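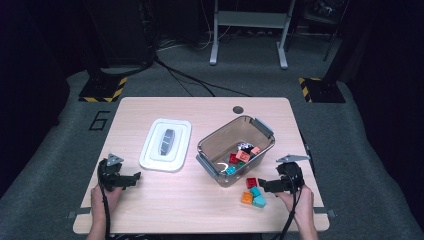 Tags: Bench Practice, Manual Handling (the Robot Kind), House Rules

The Emance handling guide runs to 108 pages, and most new starters read the cover. What follows is the part you need before you sit down at a table with a pair of hand-held grippers and a bin of blocks. It covers rules 2, 5 and 6, which between them account for nearly every recording we've had to chuck out.

Rule 2: Set the table, then leave it alone

Decide where the bin and the lid go before you pick up the grippers. Write it on the run sheet. If the lid sits to the left of the bin on the sheet, it sits to the left of the bin on the table, and your strong personal feelings about symmetry can wait until lunch.

Run both gripper cables back towards yourself and give them some slack. Move your arms through the full reach of the task once before recording. If a cable drags a block along behind it, you have invented a new task, and it won't be the one on the sheet.

Loose blocks go within easy reach of the hand that's meant to pick them up. Don't line them up by colour. A machine trained on tidy rows will be very good at tidy rows.

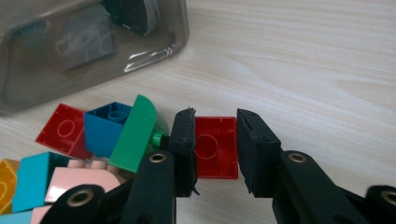
JOKVILLE, February

Rule 5: One block, two pads, no heroics

Come in low, with a pad on either side of the block, and close slowly until it's held. A brick gripped across its width with the hollow side facing you is perfectly acceptable. It doesn't have to be the right way up. It has to be held.

When the blocks are in a heap, take one from the outside. Digging for the one underneath because it's your favourite colour will bring its neighbours along for the ride.

Lift just clear of the table, pause, then carry. If you drop it, keep going and pick it up again from where it landed. Do not put down the gripper and use your fingers. The Schnyder checklist calls this "unassisted recovery", a grand name for not cheating.

Check the pads at the start of each session. Ragged edges are a judgement call: note them on the sheet and let the bench lead decide. A pad that shifts when you press it gets replaced, no judgement needed.
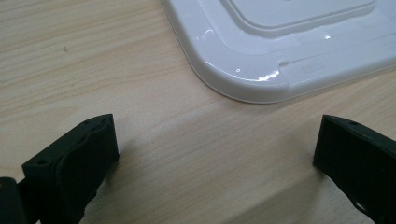 T. Trorkel

Rule 6: Finish open

Every run ends with the fingers spread wide, nothing between them, and clear table in the gap. Hold that for a slow breath before you stop recording. People hate this rule, mainly the ones who've mentally left for a coffee.

Keep the fingers off the lid while you hold. Lids are light, and a bump at the end of a run leaves everyone arguing over whether it was part of the task.

Small marks on the table are fine. Don't stop a run to wipe one away, however much it's looking at you. Clean the surface between runs with a dry cloth, and put the lid back where the run sheet says.

If a run breaks any of these rules, flag it and do another. Flagged runs are kept in their own folder and don't count against you. Unflagged ones get found at review, usually by whoever is in the worst mood. Run sheets go in the tray by the door before 5 pm.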